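Overhead light on a dark metal table is giving me a headache

posted by halfwatt_hero, 16 February 2022

I work in a room in Plomness that was a storeroom until somebody needed it to be a workroom. The tabletop is dark metal with rows of holes in it, so you'd think it would swallow light. By the middle of the afternoon I'm squinting, and by the time I go home I have a headache sitting right behind the eyebrows. The lights are two Skarholm flat panels in the ceiling, bought by someone who has never sat under them. I can't move the table. I can probably get away with changing anything that doesn't involve an invoice over $100. What should I do first?

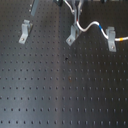
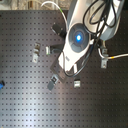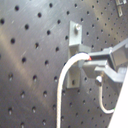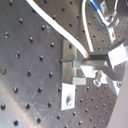
grumblebulb

Find out whether your problem is glare or flicker before you spend a cent. People mix them up all the time and then buy the cure for the wrong one. I did it myself and now own a very nice lamp shade.

Glare changes when you move. Sit in your normal spot, look at whatever you usually look at, then hold a piece of cardboard over your eyebrows like a sea captain. If your face relaxes, light is coming straight into your eyes from above, and you want a diffuser or a different angle. If the cardboard makes no difference but leaning a foot to the left does, the light is bouncing off the table, and the fix is moving the light sideways.

Flicker doesn't care where you sit. Wave a pencil quickly under the lights. A smooth blur is good news. A row of separate little pencils means the driver in the panel is cheap, and no diffuser on earth will help. Cheap drivers are often worst when they're dimmed, so if you have a dimmer, run the pencil test at full power and again at the lowest setting.

For bounce, the rule is that light shouldn't come from the area in front of you and above the table. That's the spot where it hits the surface and goes straight up your nose. Light from the side is much kinder. If the ceiling panels can't be moved, turn off the one in front of you (ask whoever has the switch, they'll say no, ask again) and put a task lamp on your left if you're right-handed, or on your right if you're not.

On the lamp: get one with a long arm and a deep shade, so you can't see the bulb when you're sitting down. I use a Genus clamp lamp and it's fine. The clamp is better than the lamp. 600 lumens has been plenty for close work at my desk, and if you go much brighter than the rest of the room your eyes spend all day adjusting every time you look up.

Also get your eyes checked. I put that off for a long time and blamed an entire building.

sparky_in_socks

Just get warm bulbs. Cool white is terrible for you.

grumblebulb

Color won't fix glare. A warm light bouncing into your eyes is still a light bouncing into your eyes, only now it's cozy.

attic_fan

I'll defend the warm bulbs a little. They didn't cure my headaches, but I stopped hating the room, and I'd call that worth the money.

What did help was a diffuser. Tekin sells a stick-on film that goes over the panel. It comes on a roll, it's fiddly, and you will trap an air bubble the size of a pancake in the first piece you put up. Some tips from my own mistakes:

Turn the light off and let it cool before you start. Wipe the panel with a barely damp cloth. Peel the backing a few inches at a time and smooth from the middle outward with a plastic card. Check that the film is rated for going on light fittings, because window film looks the same on the shelf and isn't meant for it. And if the ceiling belongs to a landlord, get a yes in writing. Mine took until July to reply and then asked me what a diffuser was.

You do lose some brightness. In my case this was the point, but if you do fine work you'll want the side lamp as well.

One more thing that costs nothing: look at the wall in front of you. If it's dark and your work is lit up like a stadium, that contrast is tiring all by itself. I pointed an old lamp at my wall and felt better in 5 minutes - possibly imagination, but I've kept the lamp.

halfwatt_hero

Thank you both, and thank you also to the warm bulb faction. Did the pencil test. Smooth blur, so no flicker, and I've been wrong about that for the whole winter with great confidence. The sea captain test did nothing except get me some looks. Leaning left helped a lot. So it's bounce.

I've asked for the front panel to be switched off. Was told no. Will ask again.

Contact us | Terms | Copyright 2022 | Back to top

We use cookies to remember your settings. Accept all | Manage choices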